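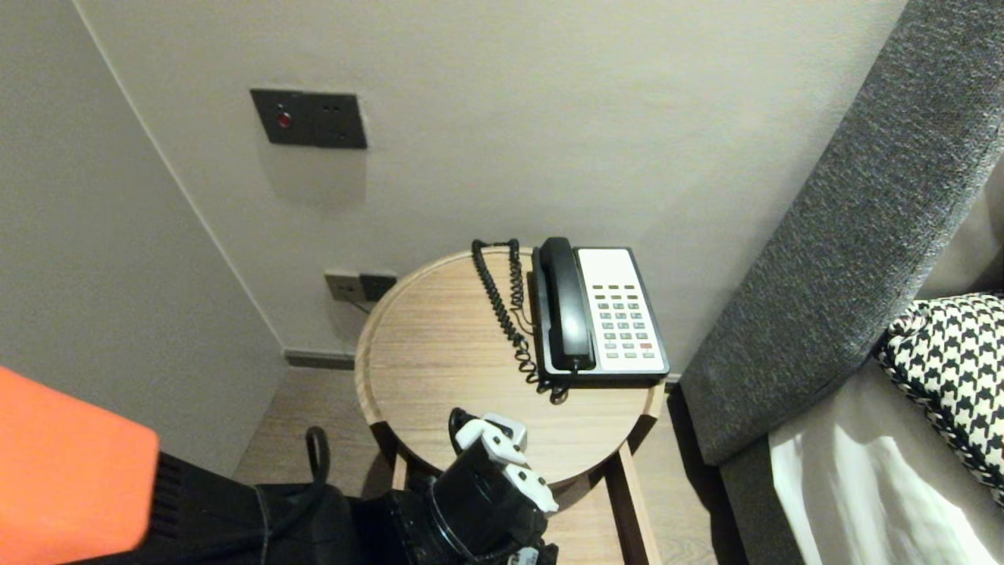 3. Limpiar la mesilla de noche

Si vienes del capítulo 2 ya tienes la base calibrada y el brazo Liretti responde al mando, así que toca lo que de verdad te interesa: ¿puede esta máquina quitar el polvo de una habitación sin que tengas que ir detrás? Mi respuesta corta es que a medias. Yo siempre empiezo por una mesilla redonda con reborde y un teléfono de cable encima, porque el cable rizado del auricular le complica la vida a cualquier pinza y enseguida ves de qué es capaz tu equipo. Una mesa despejada la limpia casi todo el mundo – con un teléfono en medio ya es otra historia.

Antes de empezar

Vas a necesitar el paño de microfibra Groveo (el fino, el grueso se engancha en los bordes), la batería por encima de la mitad y la aplicación Pimura abierta en el móvil. Yo reservo 8 minutos por mesilla. A mano tardo bastante menos, ya lo sé, pero con la máquina puedo ir haciendo la cama de al lado... bueno, más o menos, que luego te cuento.

Pasos

1. Coloca la base de frente a la mesa, con la pinza a 200 mm del borde más cercano.

2. En Pimura, entra en Tareas > Superficies y elige «Redonda con reborde». Si eliges «Redonda» a secas, el paño choca con el canto en cada pasada y el brazo se para.

3. Marca el teléfono como objeto fijo. Dibuja el contorno con el dedo e incluye el cable entero, también el trozo que cuelga por detrás. A mí se me olvidó la primera vez y acabé con el auricular en el suelo.

4. Pon el paño en la pinza y ciérrala con fuerza baja.

5. Pulsa Iniciar y quédate cerca, con la mano a un paso del botón de parada. La primera pasada es lenta, no te desesperes.

6. Cuando termine, repasa tú la franja de detrás del teléfono. El brazo no llega bien al rincón y prefiero decírtelo ya.

PRECAUCIÓN: no uses el modo «Levantar y limpiar» con teléfonos de cable. El brazo tira hacia arriba sin saber cuánto cable queda, y si hay una toma de pared detrás puedes arrancar la conexión.

PRECAUCIÓN: paño seco siempre. Nada de espráis cerca del teclado ni de los enchufes.

Nota sobre la cama: si la mesilla está pegada a la cama, activa el límite lateral de ese lado. Las almohadas se hunden y cambian de forma, y la cámara las interpreta cada vez de una manera. Tampoco te pongas a hacer la cama mientras el brazo se mueve; a eso me refería antes con lo de «más o menos».

Si sale el código 237

Significa que la pinza nota resistencia y no sabe de dónde viene. Casi siempre es el cable. Para el brazo, aparta el paño con la mano, vuelve a dibujar el contorno del paso 3 un poco más ancho y reinicia la tarea desde cero (Continuar no recupera bien la posición, al menos en mi equipo).

¿Y lo de colgar el auricular?

Me lo preguntáis mucho. El módulo Somogyi trae una función para recolocarlo y la he probado: con el aparato quieto y bien orientado, a veces acierta. Con el cable retorcido, yo no contaría con ella. De momento lo cuelgo yo, y dejo para la máquina el polvo del tablero, que eso sí lo hace bastante bien.

Mantenimiento: lava el paño cuando lo veas gris y cambia las puntas de los dedos de la pinza cada 1.000 ciclos. El contador está en Ajustes > Brazo.

Revisión del capítulo: 2023-01-24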